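Anyone used the Heiskanen hand-held gripper kit for teaching tasks? Worth it for a small shop?

Posted by benchrat_ohio

Hi all, long-time lurker. We're a tiny outfit that repairs and repacks small electrical stuff (extension cords, power strips, wall adapters) and my boss has gotten it into his head that we should get a robot to do some of the sorting. Fine by me! The quote we have is from Weltasen, who resell the Heiskanen two-hand kit. You get 2 grippers, the cables, the recording software and a year of support for $2,000, and then you send your recordings off to them and they train the arm you lease separately.

What I can't work out from the brochure is how it is to USE. My questions, in no special order. Do your hands get tired? Is a power strip too wide or too slippery for those fingers? And do we need to build some special table or can I clear off a workbench? I have small hands and a bad right wrist, so the first one matters to me more than the rest, if I'm being selfish about it.

We'd be starting in December at the earliest, so no rush. Thanks!

cordwrangler

We've had the same kit since last winter, bought through Vincombe instead of Weltasen but it's the same hardware. I do most of our recording, and power strips happen to be one of our tasks, so you're in luck. A few from our setup:

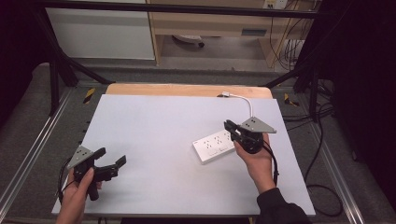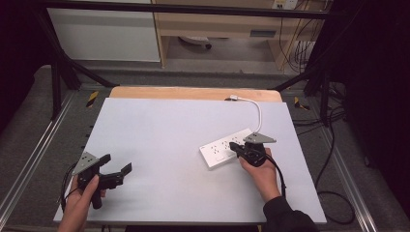
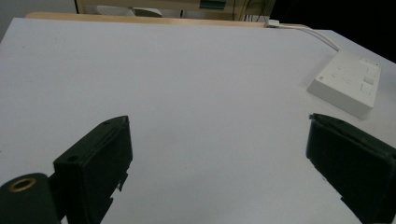 Power strip task on the white board. The last one is the view from a gripper's own camera.

OK, so your questions. Tired hands: yes, at first. You hold each one by an upright handle, and with that metal plate on top it's a bit top-heavy until you get used to it. I got sore in the forearm more than the wrist, but I don't have a bad wrist to begin with, so please ask for a loaner before you sign anything. I do 23 minutes and then take a break (that's just how long my podcast segments run) and that works for me.

Wide or slippery: the strip is fine as long as you go across the narrow way. Try to grab it lengthwise and you'll be there all day. What gave me more grief was the cord! A thin white cord on a white board is hard to pick out on the gripper camera, and I'd keep closing on nothing next to the plug. If you have a choice of board color and your products are mostly white, get a darker one. I wish I had.

Table: ours is a plain wood-topped table with the board laid on it, standing inside a black metal frame. You can start on a workbench. Just keep it clear, and think about where the cables go before you start. They hang down off the grippers and will catch on anything that sticks out. I leave plenty of slack on the left one or it tugs when I reach for the far side.

The one thing I'd complain about is the software. It saves every take, including the ones where you sneeze, and deleting them is 2 menus deep. Support does answer email though, usually the same day.

Is it worth the money? For us, I'd say so, but we run the same few products over and over. If yours change every week I'd think hard about it, and I'd get the price of the arm lease in writing too, because that's where our budget went.

plugsandplates

Never used Heiskanen. We went with Hundton and it's ok. More expensive, lighter handles. You might look at that if your wrist is bad.

tapeandtwine

Agree with most of what cordwrangler wrote, except I wouldn't bother with a darker board right away. We put a strip of colored tape on the plugs for practice and took it off once people had the feel of it. Ask Weltasen first whether they'll accept recordings with tape in them, ours had to be redone.

Also check if the year of support starts when you order or when the box shows up. Ours started with the order and we lost a good chunk of it waiting for shipping.

benchrat_ohio

Thank you, this is so helpful!! Asking about a loaner this afternoon, and I'll bring up the lease price with my boss. Hadn't even thought about the cord.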